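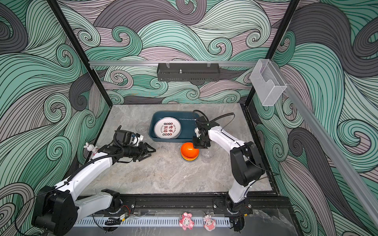
Kategorie: Werkstattbuch / Datenaufnahme

Freitag, Zelle Kesholm

Aufgabe weiter wie gehabt: Geschirr abräumen, zweiarmig, Teleoperation. Soll für den Satz sind 400 Episoden. Heute Vormittag mit der Wellentapete an den Wänden angefangen, Boden grauer Marmor.

Startaufstellung: Becken hinten, Teller schräg hineingestellt, orange Schalen gestapelt davor, je ein klarer Becher links und rechts. Die Becher sind auf dem Grau kaum zu erkennen. Für die Handgelenkkamera links mal einen Durchgang mit dunklerer Platte probieren – Stutstead hat noch eine liegen.

14 Episoden verworfen. Meist hat der rechte Greifer zwei Schalen auf einmal erwischt. Solche Fälle bitte nicht löschen, sondern mit »doppelt« markieren, Osagie will sie getrennt auswerten.

Um 14 Uhr Zeitstempel geprüft, linker Arm lief 2 Frames hinterher. Nach Neustart des Rekorders wieder gleich.

Offen:
- Startposition der Schalen stärker variieren
- Kelley wegen Speicherplatz fragen
- Kabelschlaufe am rechten Handgelenk kürzer binden

Drucken | Per E-Mail senden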